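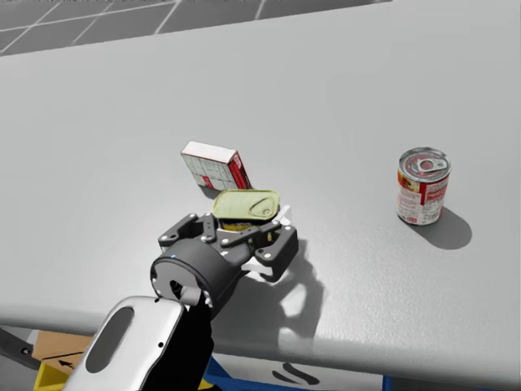 Shelf labels in British shops carry two prices, and most shoppers read only the larger one. The smaller figure, the unit price, tells the customer what 100 g or a litre of the product costs. It is the only number on the label that permits comparison between packs of different sizes, and it is usually set in type a third the height of the other. My argument is that this order should be reversed for packaged food, and that the unit of measure should be fixed by product category with no discretion left to the shop.

The second point matters more than the first. A unit price is useful only if the unit is the same along the whole shelf. In the Munduscombe branch of the supermarket I use, tinned fish is priced per 100 g on one label and per kilogram on the next. Tea is priced per 100 g if loose and per bag if bagged. Stock cubes are priced each, while the granules beside them are priced by weight, so a comparison requires the net weight of a cube, printed on the underside of the box. None of this is hidden. It merely takes longer than a person with a basket will spend.

I kept a record of labels over two visits in May, covering 192 products in tins and small cartons. For 30 of them the unit differed from that of the product directly beside it, although both were sold for the same use. For a further 7 the larger pack cost more per unit than the smaller. One shop on two visits is a poor sample and I make no claim for the country as a whole.

Drained weight is a separate fault. A tin of beans in water and a tin of beans in sauce may share a net weight and differ a good deal in what reaches the plate. Labels that price by net weight favour the product with more liquid. Where a drained weight is declared on the tin, it should be the basis of the unit price, and the shelf label should say so.

Retailers raise two objections. The first is cost. Paper labels are replaced often in any case, and electronic ones can be changed from a desk — the Tresano labels fitted at the Jelbridge shop allow the layout to be altered by template. The second objection is that customers budget by the total they will pay at the till, so the pack price must come first. I accept that the total must be legible. A label with both figures at equal height would serve these customers just as well as the present one.

There is a harder case in promotions. A multibuy offer changes the unit price, but the label commonly shows the figure for a single pack only. The Miah convenience shop near the station prints both, by hand, on card. If a small shop can manage that with a marker pen, a chain with a pricing system can add one line to a template.

I would start with tins, cartons and dry goods, where weights are fixed and already declared. Fresh produce sold loose can wait, as it is mostly priced by the kilogram now.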